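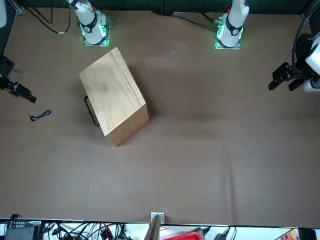 Pale wooden box with black metal handle, on the table

Ticket 415
Product: Olta skin tightening handpiece
Site: Farquharson Day Spa, treatment room 5
Status: Open, waiting on Enisance

Reported: Handpiece shuts itself off partway through a facial session and shows "Rest." The client was resting already. We assume it means the machine.

9:10 a.m. Restarted from the base unit. Ran fine for six minutes, then "Rest" again. Same result on low, medium and the setting the brochure calls Radiance.

9:40 a.m. Swapped the tip for a new one. No change, except that we are now down one new tip.

10:15 a.m. Called Enisance support. On hold for 29 minutes with a recording about glowing skin. Was asked whether we had tried restarting it.

11:30 a.m. Enisance suspects the conductive gel. We switched from theirs to Trakatden in December because it costs less and doesn't smell like cough drops. Their theory is that a thinner gel makes the sensor think it has lost contact.

1:20 p.m. Tested on my own forearm with the last of the old gel. Full session, no shutdown. Repeated with Trakatden and got "Rest" in under five minutes. My forearm looks terrific.

1:45 p.m. Asked Enisance if the contact sensitivity can be adjusted. They offered to sell us gel.

Next step: Move tightening bookings to room 6 until they answer the question we asked.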